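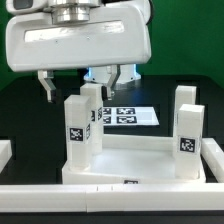 I have been frying tofu badly for most of my adult life and have only recently become passable at it. My old method was to grab the slices from above with my whole hand, the way you'd take a bar of soap away from a toddler, and then wonder why I was serving rubble. Two fingers, one to a side and coming in from the top, are all a slice of tofu will put up with. I practiced on a chopping board for an entire evening. My husband walked through the kitchen, looked at me pinching and lowering, pinching and lowering, and went back to his show.

Anyway, crispy tofu. We eat it at least once a week now, mostly over rice, occasionally cold out of the container with the fridge door open.

I blame Rikivov, the lunch place near my old office, which used to do a tofu plate with a crust on it that made a noise when you cut it. Then they redid the menu and replaced it with a wrap. I have nothing against wraps except all of it. So I set out to make the crust at home, and for a long time what I made was damp beige squares with a skin condition.

What follows is what finally worked. Buy extra-firm. I get mine at Cikano, where it lives between the fake bacon and the real horseradish for reasons known only to whoever stocks the shelf. Get two blocks. One block feeds a family in the sense that one towel dries a family.

Pressing: I own a tofu press. It has springs. I do not recommend it. I got better results from a clean dish towel and a big cast-iron pan sitting on top, left alone while I argued with the rice cooker. If you have the kind of cookbooks that come in slipcases, those work too, and it may be the most use they get.

Cut it into slabs as thick as your little finger. Cubes are what everyone does and I understand the appeal, but a cube has six sides and I have the patience for two. Slabs lie flat, brown evenly, and can be cut up afterward if somebody in your house insists on bite-sized.

Then the coating, which is four tablespoons of cornstarch, a good pinch of salt, white pepper, and a little garlic powder if you're feeling reckless. Shake it over a plate and press the slabs in on both sides. Do this right before they go in the pan. I once coated a whole batch ahead of time in a fit of organization, and it turned to paste, and that was the end of my being organized.

My friend Siiri Ahonen says cornstarch is cheating and that a proper hot pan needs no help. Siiri also eats oatmeal with nothing on it. I love her and I've stopped asking.

For the pan, I use my beat-up Desent skillet, the one with the handle that wobbles. Enough neutral oil to cover the bottom, and wait until it shimmers. Put the slabs down gently (two fingers! all that training!) and then leave them alone. Four minutes on the first side without touching them. I know you want to lift up a corner and look. I've lifted that corner many times and left the crust behind on the metal, where it did nobody's dinner any good. Flip when the edges have gone gold, and give the other side a bit less.

They come out onto a rack if you have one clean, or a paper bag torn open if you live like me. Salt immediately.

The sauce changes depending on what's nearly empty. This week it was soy sauce, rice vinegar, a spoonful of brown sugar, grated ginger, and several shakes of Evangelista, the hot sauce my sister brings when she visits and then forgets to take home. Simmer it until it coats a spoon and pour it over at the table. If you pour it over in the kitchen and then get a phone call, you'll have soft tofu in a nice sauce, and you may as well have skipped the frying and had the evening off.

Leftovers reheat well in a toaster oven and terribly in the microwave. I've seen people online claim they freeze. I tried it, and I'm still finding out how I feel about the texture. "Spongy" is the polite word. It did soak up a lot of broth, so I put the rest of it in soup and told everyone it was meant to be like that.

Next up is eggplant, assuming the plants on the balcony produce anything by August. So far there's one, and it's the size of a thumb.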